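Trial Unit Safety Checklist: Turnov Sorting Package (offered by Grurnora)
Filled in Monday, before the second week of the trial

1. Base and mounting: PASS
Went over every fastener by hand, which took a while, but I do sleep better for it.

2. Status light readable from the operator's side: PASS
Green, and easy to spot even with the shop lights on.

3. Cables tied back from moving joints: PASS WITH COMMENT
The tie on the forearm is fine. I'd love to see the loop by the gripper kept a bit shorter, and I've asked Grurnora kindly for a clip.

4. Emergency stop: PASS
Pressed 2 times, good both times.

5. Pick counter: 1,408 at start of shift, copied to the Trarnon log.

6. Work surface and bins: PASS WITH COMMENT
Cardboard is all right for the trial, but please look it over for lifted edges before you start (I know, I say this every week!).

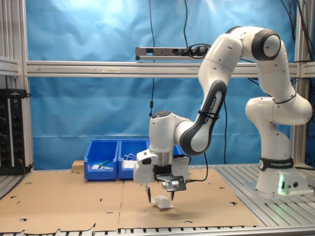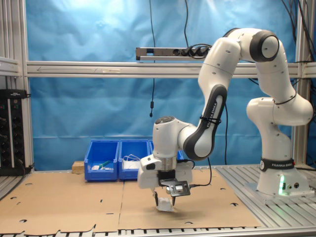
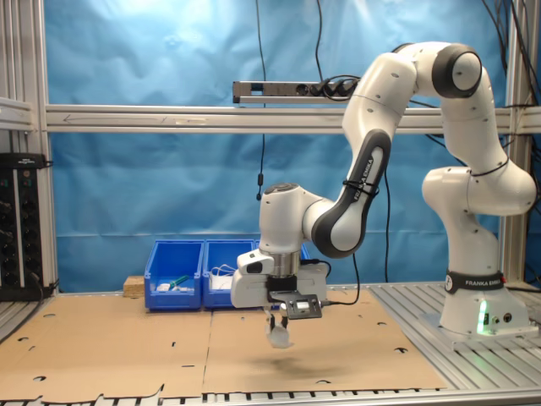
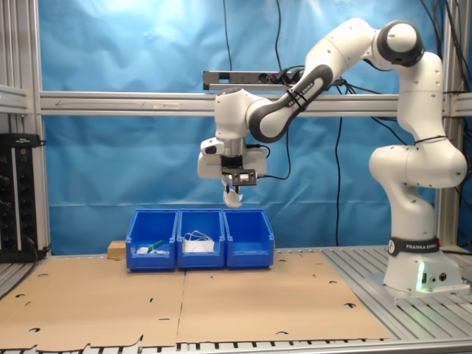 7. Operator manual at the station: FAIL
We still have the Dobos copy, which is a lovely manual for a different unit. The right one is on order, so please hold off on changing any speed settings until it arrives.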